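Home Shop Class Kits Spare Parts Club Pages Contact

Jivum Hand-Held Gripper, Classroom Version

Shares 12 Comments 2

The Jivum is a two-jaw gripper on a hand grip, with a camera mounted behind the jaws. A student holds it, squeezes the trigger and does a job with it at arm's length. The camera records each try, and the recordings go into the training set for the club's own arm. No arm is needed for the first half of the course, so a school can start before its arm has been bought or built.

It is sold to schools, after-school clubs and competition teams. We do not sell it for use on a production line, and the jaws are not rated for one.

What comes with it

Hand grip with trigger and camera mount
One pair of jaw plates, white
One pair of ribbed fingers, magenta, with dark contact strips
Hex key and spare screws
USB cable, long enough to reach a laptop on the next desk
Printed course notes for the teacher

The camera is included in the class kit and left out of the spare grip. Order the spare grip only if you already have a camera that fits the mount. If you are not sure, write to us with the number printed on the underside of the yours and we will check it.

Fingers and contact strips

The fingers are ribbed and bend a little where they meet an object. For cloth this matters more than closing force. A hard finger tends to push a fold along the table, while a soft one lets the student come down on it and close. The contact strips on the inner edges do most of the gripping. They wear out first and are sold in packs of 12. Change both sides at once. A new strip facing an old one pulls the cloth to one side, and that will show up in your data.

Wipe the strips with a damp rag after each session. Do not use alcohol on them.

Cloth unit

The course notes have three units: blocks, books and cloth. Most clubs leave cloth until last. The Bronby Robotics Club did it first and wrote up the results for its newsletter, and Aniela Pawłowska, who runs the club, let us use the piece on this page. Her students worked with printed fabric. The task was to take hold of a bunched end, lift it clear of the table and lay it down again with fewer folds than before. A try counted if the student did not touch the cloth with the free hand. 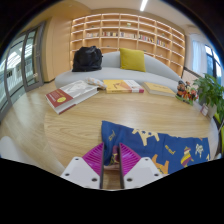 Bronby Robotics Club Newsletter, Issue 40, p. 2

Printed cloth was chosen on purpose. With the dark blue animal print you can tell from the recording which way the fabric is turned, even when half of it is folded under. Books and a potted plant stayed on the table during the unit. The club wanted backgrounds that looked like somebody's room, as the competition table is set up that way and teams do not get to clear it.

By the end of the unit the students had 903 usable tries. Tadeusz Piątek and Felicja Tomaszewski did the sorting, and their rule was simple – if you can't see both fingers when the jaws close, throw it out. They have asked us to say that the sorting took longer than the recording. Teachers should plan for that.

Using it in a competition

The Jivum is allowed in the data round of the Astine Schools Cup, with standard fingers only. Printed fingers of your own design are allowed in the open round. Drawings for the finger mount are free to registered clubs. Check the hole pattern before you print a full set, because the older plates are drilled differently.

Ordering

Schools can order by invoice. Orders in by noon on Friday go out the same day. Class kits are back in stock in September, and spare grips and strips are available now. For loan kits, ask Lucyna Witkowska at the Azevedo office. Loans run for one school term and the club pays return postage.

Previous: Bench Clamp Next: Contact Strips, Pack of 12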